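Kitchen automation at Droltby

Kitchen automation at Droltby is the use of robot arms for portioning, sorting and oven loading at the Droltby central kitchen, a commercial meal preparation site operated by the catering firm Pestia. The arms were supplied by Diko and are programmed at benches beside the main production room. The kitchen makes breakfasts, lunches and snack boxes for offices, day programs and small aged care homes.

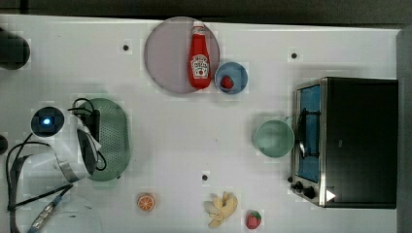

Staff were told the arms would take the boring jobs, and some of the boring jobs were the ones people sat down for, according to one remark left on the kitchen's suggestion sheet in the first December of the program. The remark was later quoted in the firm's own review of the changeover and is often repeated by staff when new stations are proposed.

Background

Before automation, the Droltby kitchen ran two shifts with hand portioning at every line. Fruit, bread, sauces and hot items were placed by kitchen hands standing at fixed positions, with a rotation every 90 minutes. Output was 1,000 meals on an ordinary weekday. The most common complaints in the injury book were sore wrists and shoulders from portioning, followed by minor burns at the ovens.

Pestia had tried a conveyor with fixed chutes some years earlier. It worked well for dry goods such as crackers and wrapped cheese, but soft fruit bruised in the chutes and the conveyor was hard to clean around. It was removed and the space went back to benches. Parts of the old frame are still used as shelving in the dry store.

The decision to use arms was made after the kitchen lost several long-serving hands to retirement within one year and could not fill the early shift. Diko offered a lease that included training for existing staff, and Pestia signed for a first group of stations on the cold side.

Equipment and layout

Each station consists of one arm with a two-finger gripper and a camera, a plain work surface, and a set of trays, plates and bowls in colours the vision software can tell apart easily. The kitchen's older stainless steel bowls were moved to the hand lines, as reflections from overhead lights caused missed grasps. Coloured crockery has since become standard through most of the building, including the staff room.

The practice bench is kept apart from food going to customers. Items used there include fruit, peel, condiment bottles and small appliances such as a toaster oven. Nothing handled at the practice bench is served. Staff use it to record new tasks and to check a station's behaviour after a software change.

Cables are a recurring subject in the site's safety notes. The first stations had loose cabling that had to be lifted out of the way for wiping down. Later stations were fitted with clips and a sleeve, though kitchen hands report that the sleeve itself is awkward to clean and several have asked for the clips alone.

Tasks

The arms are used mainly for placing whole or sliced fruit, moving empty bowls and plates into position, and clearing scraps from benches into trays. Sauce bottles are moved between stations but are not squeezed by the arms, after early attempts gave uneven serves. Oven loading was added later and applies only to small countertop ovens used for toasted items.

Strawberries took the longest to get right. A grip firm enough to hold a large berry marked a small one, and the settings were changed many times before the rate of damaged fruit came down to what a person would produce. Orange slices were easier when laid flat and well apart. Banana peel is treated as scrap, and its irregular shape still causes the arm to pick it up on the second or third try on some days.

Hot trays, knives and anything containing nuts remain hand tasks under the site's rules. Lids are also done by hand. A trial of automatic lidding was stopped after a fortnight and has not been repeated.

Changes to jobs

No permanent staff were let go when the stations were installed, but the number of casual shifts fell. Casual workers on the cold side had been rostered for 200 hours a week between them, and most of those hours were not replaced. Some casuals moved to delivery packing. Others left. Pestia's review describes this as natural turnover, a phrase disputed by staff who had wanted the hours.

For permanent kitchen hands the work changed in kind. A hand who once portioned fruit for a whole shift now looks after several stations, refilling trays, wiping surfaces, clearing faults and checking finished meals. The job involves more walking and less standing in one spot. Reports of wrist soreness dropped on the cold side, while complaints of tired feet and headaches went up. The headaches were put down partly to the fault alarm, which was replaced with a softer tone and a light.

A new role, station lead, was created with a higher hourly rate. Station leads record tasks at the practice bench, adjust grip settings and decide when a station should be taken out of use. The first group of 12 leads was drawn entirely from existing staff. Training was delivered on Wednesday afternoons during paid time, after an initial plan for evening sessions was turned down by those with children.

Pace has been the main source of disagreement. Under the old system a line could slow down together when people were tired or when an order changed late. The arms keep to a set rate, and hands refilling trays found themselves hurrying to match it. Leads were eventually given authority to lower the rate without asking a supervisor. Use of this setting is logged, and whether the log may be used in performance reviews was unsettled for some time before Pestia agreed in writing that it would not be.

Conversation is mentioned often in staff feedback. Hand portioning was done shoulder to shoulder, and new workers picked up the job, and a good deal of English, by talking to the person beside them. With the stations spread out, there is less of this. The kitchen lengthened the overlap between shifts and moved the morning break so that both sides of the building stop at the same time.

Food handling and cleaning

Cleaning takes longer than it did before the arms were installed. Grippers are taken off and washed at each change of product, and camera covers are wiped every time a station is refilled. A film of juice on a cover can be enough to stop the arm from finding an item. The work was at first left to whoever was free, and is now a rostered duty.

Food waste rose in the opening months, largely from dropped fruit, then fell below its earlier level. Portion sizes became more even, which pleased customers who pay by the serve. A few of the aged care homes asked for the old, less regular fruit plates to continue, saying that residents liked to see a bit of variety. These orders are still made up by hand.

Other sites

A smaller version of the Droltby arrangement is used at Spahić, a bakery café supplier that leases two stations from the same maker. There the arms handle only plates and empty bowls, and all food is placed by staff. Spahić kept its existing shift pattern and created no separate lead role. Workers from the two businesses have visited each other's premises, and the cable clips used at Droltby were copied from the bakery.

See also

Central kitchen
Collaborative robot
Manual handling
Shift work
Vision-guided gripping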